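Shared workshop readies its two-armed robot for a first open evening

Jul 29, 2018

The Drinden workshop has been a busy and very friendly place this summer, and much of the fuss is over the two-armed robot that Nikola Delić and Haoran Jia are putting together there, working in simulation first (bench time is precious!) and cutting parts afterward.

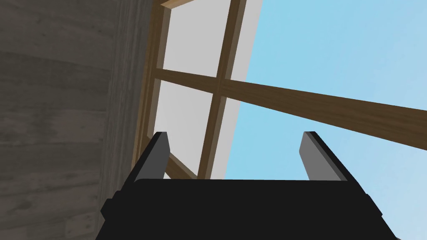
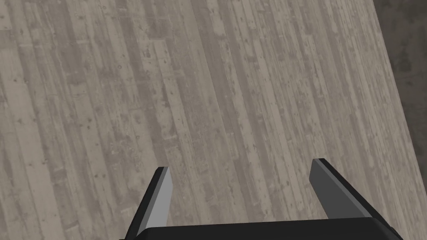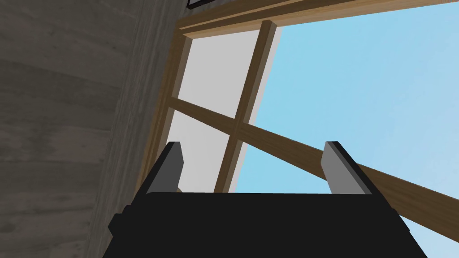
Simulated views from the Drinden build, each with the gripper open.

Some 70 members have asked to come along in January, when the pair hope to show the real arms. Stojan Radonjić is keeping the list and would love to hear from anyone handy with wiring.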